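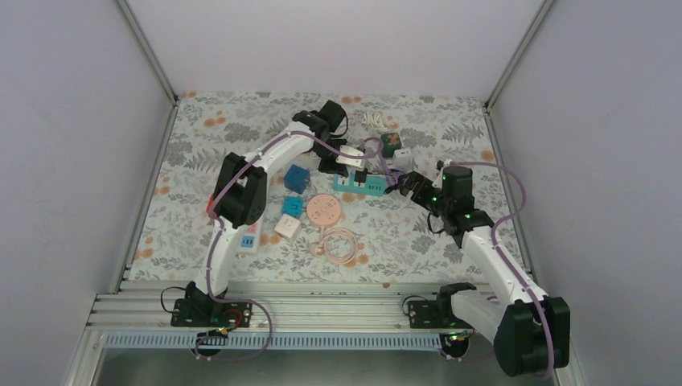

本页最后更新：11月

插头抽屉

文／本刊生活组

先说抽屉。每家都有一个，拉开一半就卡住，因为里头有个方块插头横过来了，顶着上沿。手伸进去拨，拨不动，再拨，哗啦。

我家的在玄关柜最下层。搬了2次家，原样端过来，没整理过。直到11月赶这期“小物件”专题，编辑部说你写插座吧，你家最多。行。

于是去找Setareh Taheri。她替人整理屋子，在Gredside那一带接活，专收别人不愿意收的角落：药箱、线材、旧钥匙。她进门第一件事是要一块布。

“桌布，床单，都可以，要浅色的。”

浅底，有叶子，带点橙色小花，那种最普通的棉布花样就很好。白的插座放上去看得见，蓝的更看得见。她不喜欢直接摊在桌面上，刮漆，小东西还会滚。铺好布，全倒出来。倒的时候别挑，一挑就完了，一上午都在挑。

方块的先归一堆。这些年转换插头都爱做成方的，蓝的、青绿的、白的，远看像小孩积木。好看是好看，问题也在这儿：方块占地方，插到墙上常常把旁边的孔挡掉一半。Setareh的办法很笨，拿起来，翻一圈，看每一面有没有孔，孔朝哪边。孔朝侧面的，留给床头和沙发后面。孔朝正面的放厨房。

再是长条的。长条插排是抽屉卡死的元凶，她坚持竖着放，一头朝自己，线另外绕。我问为什么不横着，横着不是更省地方吗。她说你试试。我试了，抽屉关不上。

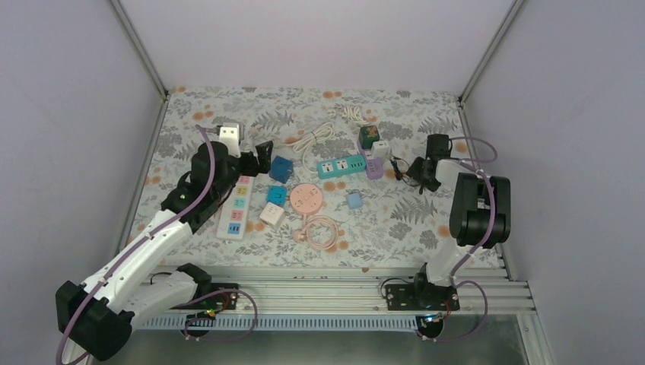

绕线也有讲究，别绕在插排身上，勒久了根部容易坏。对折两道，松松地扎，扎带用布的。她包里一把布扎带，颜色乱七八糟，说是在一家叫Prasumlow的杂货铺买的，一卷剪成40根，能用好几年。我那天用掉14根。

中间打了个电话给Petrică Grecu，老电工，修了20年家里的线路，说话很冲。我报一个他判一个。

“插上去松不松？”

松。

“扔。”

“面上有没有发黄、发焦？”

有一点点。

“一点点也扔，你还想等它变成很多？”

他最烦的是串着用，插排接插排，末尾再挂个方块，方块上面再挂个取暖器。冬天一到他就接这种电话。取暖器、电水壶、电饭锅，大功率的直接插墙上，别的没得商量。还有，转换插头只转形状，不变电压，出国带回来的小家电先看铭牌再说。这一条他讲了两遍，第二遍声音更大，我把手机拿远了点。

另外一件：插排上都印着额定功率，多半在背面，字很小。看不清就拍下来放大。印字磨没了的，按Petrică的意思，也不必留恋。

留恋倒是真有。有一个方块是我在Udby出差时临时买的，当时房间里只有一个孔，又要充电脑又要烧水，下楼跑了半条街才找到。回来以后一次没用过，孔型跟家里对不上。Setareh拿着它看我，也不说话。我说旅行用。她就找了个小布袋，把旅行用的都装进去，布袋塞进行李箱，不准回抽屉。这个规矩好，我后来把洗漱分装瓶也照搬了。

剩下的怎么放？她不主张买收纳盒，至少先不买。鞋盒盖就行，剪几条硬纸板隔一下，方块一格，长条一格，充电头一格。用上一个月，发现哪格老是乱，再去买对应尺寸的。很多人反着来，先下单一整套透明盒，到货了东西放不近去，盒子又成了新的杂物。

标签她倒是贴的，贴在插头根部，不贴盒子上。“台灯”“路由器”“不知道”。写“不知道”的单独放，到春天还没认领，就送去回收点。别混在普通垃圾里，带线的电器各地有各地的收法，问一下物业或者街道。

收完是下午四点多。布一抖，掉出来两颗螺丝、一枚硬币、一块干掉的橡皮。螺丝至今不知道是哪儿的，在“不知道”那格里躺着。

顺手列几样她随身带的，读者来信总问：布扎带，软毛刷（刷插孔外面的灰，先拔电，别拿湿布擦），标签纸，一支油性笔，小手电。没了，就这些。贵的是那支笔，Ghiță牌，她说便宜的写在塑料上一蹭就掉，试过好几种了。

抽屉现在能一拉到底。我丈夫拉开看了一眼，问剪刀去哪儿了。剪刀原来也在里面，压在最底下那层，我把它挪到厨房第二个抽屉了，跟他说了，他又去玄关找了一趟。厨房那个抽屉下个月再弄吧，里面全是橡皮筋和外卖送的酱油包，Setareh听我讲完只问了一句，布还在不在。

还在，洗了，晾在阳台上呢。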